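Notebook, textile finishing bench
December, started 8:40

Carrying on with the crocking problem on the violet corduroy. Samberg sent the second lot back with a note that the dry rub is fine and the wet rub is not. Our own numbers from last month agree with them. Dry 4, wet 2 to 3 on the gray scale, and the wet figure gets worse on the raised wales, where the rubbing finger does all its work.

Satish's view is that this is unfixed dye left in the pile and that the wash-off is too short. Wakana thinks the softener is carrying dye back to the surface during drying. Both fit what we have so far, so the trial has to separate them.

Set up 12 swatches from the same roll, all cut from the middle third of the width, wales running lengthwise. Plan:

Group A – wash-off as production, softener as production. Control.
Group B – wash-off extended by one hot rinse, softener as production.
Group C – wash-off as production, no softener.
Group D – extended wash-off, no softener.

Three swatches per group. Liquor ratio held the same throughout. All dried on the flat rack, no tumbling, because tumbling lifts the pile unevenly and last time we lost a comparison that way.

10:15. Rinse baths for B and D done. Second bath visibly colored, third one paler but still not clear. That supports Satish. I kept a jar of each for Chrysoula to read on the spectrophotometer when it is free after lunch.

11:30. Softener bath was cloudy when I opened the drum. It is the Pestiva grade, opened in the summer and stored beside the radiator pipe. Stirred it and it cleared. Used it anyway, as the aim is to copy production and they are drawing from the same delivery. Noted on the sheet. The drum should be moved.

14:05. Conditioned swatches four hours short of what the method asks. Ran one from each group as a look-see only, not to be entered in the table.

Wet rub, unofficial: A 2 to 3, B 3 to 4, C 3, D 4. If that holds up, the rinse accounts for most of it and the softener for a smaller part. One swatch each is not evidence.

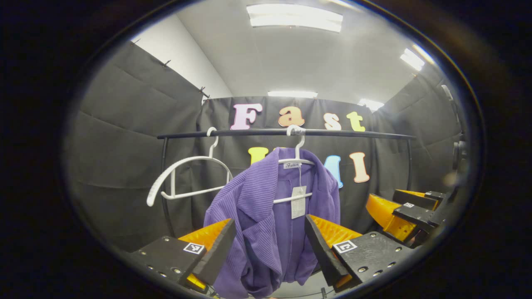

Rub direction needs to be settled before the proper run. Polyxeni ran the November set along the wales and I ran the first December set across them, and across gives a grade half a step lower on the same cloth. The two sets cannot be compared. From here on everything is along the wales, with one extra across per group kept as a separate line.

Also check the crank. The rubbing finger on the old tester has a flat worn on one side and the ring clip no longer holds the cotton square tight when wet. Spyros has a spare clip from the Awwad tester. If it fits, use it for all remaining swatches and repeat the control.

15:50. Chrysoula's readings on the rinse jars: the third bath still has 17 percent of the absorbance of the first. A fourth rinse is worth trying on two spare swatches before we propose anything to production, who will object to the water.

To do:
Remaining eight swatches, full conditioning, along the wales.
Fourth rinse on spares.
Ask Plikdale for the fixation temperature log for this lot. We only have the set point.
Move the softener drum.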